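Opinion > Handling > End effectors

Columns Bench notes Suppliers Archive Contact

The case for testing hands on awkward parts
March. By Wendelin Nägeli

Most comparisons of robot hands are still run on blocks, cans and balls. These objects are cheap and every laboratory has them, and a result on a 50 mm cube can be set beside someone else's result on a 50 mm cube. I have used them for years and will go on using them for acceptance checks. As a basis for buying a hand they are close to useless.

The argument came to a head for me when we put two end effectors through the same work: the Balia, a parallel gripper with two flat pads, and the Gindier, a hand with jointed fingers. On the block set the Balia scored 99 per cent and the Gindier a little less. The Balia is also cheaper, lighter and quicker to close. Anyone reading that table would order the Balia and stop there.

We then changed the object to a plastic wheel cover. The task was to take it by the rim, lift it, and put it down in the next marked area of the table. The Balia managed 14 lifts out of 50. The rim of a wheel cover is thin, curved and lined with clips, and two flat pads meet it at one place only. Once the part leaves the table its weight acts well away from that place and it turns in the grip. Closing harder does not cure this, and on a part that has to be fitted afterwards it risks breaking the clips.

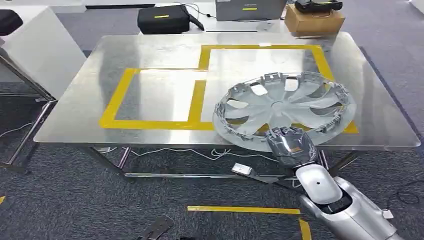
The Gindier did better on the same task, though by less than its maker would like. Its fingers can go over the rim and settle at different depths, so the load is shared between several contacts. Its failures were of another kind. A fingertip would catch on a clip during the approach, the joint would report contact early, and the controller would treat the grasp as complete. That is a fault of the software threshold, and it can be tuned. A pad that is the wrong shape for the part cannot.

I draw two conclusions, and I expect disagreement on the second.

The first is that a test set should contain at least one object that is wide, thin and open. Spokes with gaps between them matter because they offer false grasps. A planner working from a depth image will often choose a spoke when the rim is the better choice, and a solid disc of the same size will never show this.

The second is that the metal table should stay. Colleagues at Oei cover theirs with matt rubber before any trial, on the grounds that reflections spoil the depth data and a slippery top lets the part slide. Both points are correct. But a good many customers have steel tables under bright lights, and a hand that works only on rubber has been tested for somebody else's factory. If the camera loses the edge of a grey part on a grey surface, I want that in the report.

The usual objection is repeatability. A wheel cover flexes, its clips wear, and no two laboratories will have the same one. I accept the cost. Cultico publishes a drawing and a mass with each of its test objects, and the same could be done for a moulded part, with a rule for replacing it after a fixed number of cycles.

Until then I would ask suppliers for one extra line on the data sheet: success rate on a thin rim, held from one side, with the controller settings stated. The Balia would look worse for it and the Gindier would have to explain its contact threshold.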